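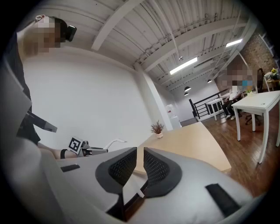 June, by Roya Salehi

Plants on a work table. Keep it to one, keep it small, put it at the far edge where no elbow goes. Feathery stuff sheds, so a quick shake over the bin every Friday. The one with the reddish-brown leaves sits way down the end of our wooden table in a little pot and that's plenty. Anything bigger and you're moving it four times a day. Water a bit at a time, and wipe under the pot after - rings on pale wood do not come out easy. If you get one anyway, try a soft cloth and a dab of plain mayo overnight. Sounds gross. Worked for Nasrin on her desk, didn't work on my shelf, so who knows.

Table tops generally. Damp cloth, then dry cloth, always with the grain. No spray straight on the wood, spray the cloth. Crumbs first or you just push them arround. Felt pads under anything heavy that gets slid.

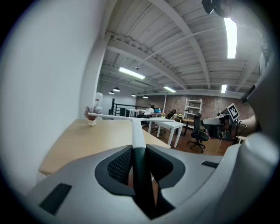

Same goes for tape. Don't leave it on the wood over a weekend. Warm it with a hair dryer on low, peel slow, rub off the gunk with a little cooking oil, then dish soap. Test a corner first!! I didn't, once.

White walls - scuffs come off with a barely wet melamine sponge, light hand, or you get a shiny patch thats worse than the scuff. Pencil marks, ordinary eraser.

Hanging lamps: off and cool before you touch them. Dry microfiber on a stick, top of the shade first. Do the lamps before the table, dust lands on everything. Roughly 4 months between goes is fine for us, more if you're near a kitchen.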